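Home Articles Authors Archive

We use cookies to improve this site. Accept | Settings

Print this page | E-mail this article

4.2 Workspace rules

Ayana Kassa and Umut Aksoy wrote the handling rules used at the Olvera site. Both arms must be clear of the table before an operator reaches in to move a toy item. The speed limit is 600 mm/s in free motion. It drops to 2 percent of that value during recovery from a fault.

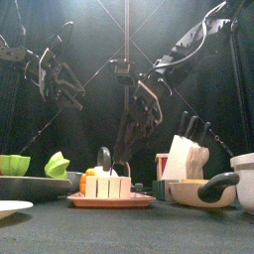 Figure 3. Bimanual workspace with toy kitchen items.

Operators log every stop, including those with no contact. A stop without a log entry voids the episode. We reviewed 18 voided episodes from February and found that most came from shift changes. The rule now requires the outgoing operator to close the log before handing over the controls. Cable routing is checked at the same point, with the arms powered down.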